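Setting up your first pick task in the simulator

I put this together for the new people in our robotics club, mostly so I can stop typing the same thing into the group chat at eleven at night. It assumes you've got the club build of Stukalik installed (that's our simulator front end) and you can open the practice house without it crashing. If it crashes, talk to Usha Krishnan before you reinstall anything, she knows which graphics drivers hate us.

Start by loading the house and spawning the arm. Don't touch any of the sliders yet! Open the Views tab, pick a camera that looks at your target from close up, and drag the arm base until the gripper can get over the thing you want. Being able to reach it from above matters more than having the base look nicely lined up. Save the base position as soon as you like it, with your name in the file, or Anil Reddy will overwrite it with his (love you, Anil).

Glass furniture is a good place to practice camera placement, and I'd spend an evening on it before you write any code.

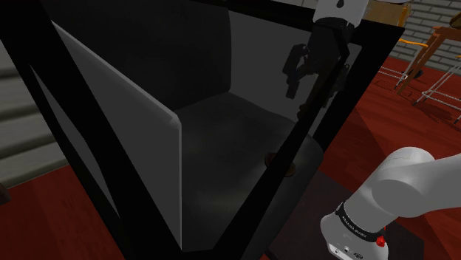 Why does my depth reading jump around when I look through a glass pane?
The depth sensor in our build treats glass as a solid surface at some angles and skips it at others, so you get a mix of both distances. Turn on "ignore transparent" in the sensor menu while you're learning, and turn it off again before you submit a run.

Okay, now the task file. Copy the one called starter_pick, rename it, and change three lines: the target object, the start pose and the random seed. Please use 123 as the seed for your first runs. Everybody in the club does, and it means Lieselotte Hinrichs can load your file and get the same mess you got.

Set the hover height next. I like to have the gripper stop above the target with the fingers open, wait 2 seconds, and only then come down. The wait feels silly but the physics needs a moment to settle, especially with anything tall and skinny. If you skip it the object may wobble on the first contact and then you're chasing it across the house.
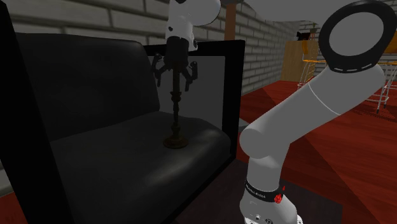 Picking your grasp point is the part people rush, me included. The default script grabs at the middle of the bounding box, fine for a mug, terrible for almost everything else. With the candlestick on the leather armchair, I'd put the grasp point up near the top, where the three fingers can stay spread around it before you tell them to close, and I'd keep an eye on the right finger because the armrest is right there. Type the offset in by hand the first time. Later you can use the Drandis plugin to suggest one, but it likes to aim at the base for some reason and Thirumalai Thevar is still arguing with it.

Then hit Run, and watch the contact log while it goes. You want all three fingers to report contact before the lift begins. If only two do, stop the run, nudge the offset a tiny bit and try again. My very first run quit at step 1,509 with one finger touching nothing at all, and I changed four settings at once trying to fix it, so I never found out which one was wrong. Change one thing, run, write it down.

When you have a run you like, export it and drop it in the shared folder under your own name. Maxence Langlois goes through them in June when we choose who drives the arm for the Gitov challenge, and he does read the notes file, so write more than "works now" in there.

Next page is moving the object somewhere else and letting go of it, a whole other headache.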